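Cirnbridge Household Textile Survey - Data Card

Version 6
Maintained by the Marar Institute for Domestic Studies, Warnach office
Contact: Tharun Menon (data), Hicham Nasr (fieldwork)

Summary

The Cirnbridge Household Textile Survey records how people in the Cirnbridge district buy, clean, repair and discard rugs, carpets, curtains and bedding. It contains 1192 completed household responses. The survey was carried out by post and by doorstep interview, and the two modes are marked separately in the files.

The survey was designed to support research on household spending and on the municipal collection of bulky waste. It was not designed to measure income, and the income bands included should be treated as background only.

Files

households.csv - one row per household, with dwelling type, tenure and number of rooms
items.csv - one row per textile item reported, linked by household_id
repairs.csv - one row per repair, with cost and who carried it out
codebook.txt - definitions of all variables and missing value codes
changes.txt - corrections made between versions

All files use UTF-8 encoding and comma separators. Missing answers are left blank. Refusals are coded -8 and "does not know" is coded -9. Costs are given in whole dollars as reported by the household and have not been adjusted for inflation.

Collection

Addresses were drawn from the district register in two stages. The first stage selected 91 streets, and the second selected households within each street. Ikville was sampled at a higher rate than the rest of the district so that results could be reported for it separately. Users who combine Ikville with other areas must apply the weight in the column hh_weight.

Interviewers asked to speak with the adult who makes most decisions on furnishings. Where two adults shared these decisions, either could answer. Interviews were held in the afternoon and early evening, and fieldwork closed in July.
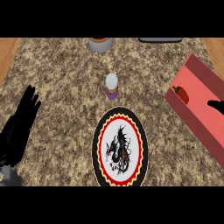
Reading time: 3 minutes

Floor coverings

Floor coverings make up the largest group in items.csv. Each is classed as fitted carpet, loose rug, runner, mat or other. Respondents gave the main color and the pattern in their own words, and these answers were coded by two members of staff working independently. Disagreements were settled by Hicham Nasr. Mixed or flecked coverings with no clear main color carry the code MX. In earlier versions they were placed under brown or gray, and comparisons across versions should take this into account.

Age of item is the weakest variable in the file. Many households gave round figures, and inherited rugs were often reported with the year of the move instead of the year of purchase. The flag age_est marks answers that the interviewer believed to be estimates.

Known issues

- Curtains in rented homes are under-reported where the landlord supplied them.
- Repair costs above 50 dollars were checked by telephone; lower amounts were not.
- Postal responses from Warnach contain more blanks in the bedding section, owing to a printing fault on the second page of the form.

Privacy

Names, street names and house numbers have been removed. Free-text answers were read in full before release, and any passage that could identify a person was deleted. Users must not attempt to identify households or link the files to other registers.

Terms of use

The files may be used for research and teaching without charge. Commercial use requires written permission from the Institute. Published work should cite the survey by its full name and version number. Errors may be reported to Tharun Menon, with the file name and the household_id concerned.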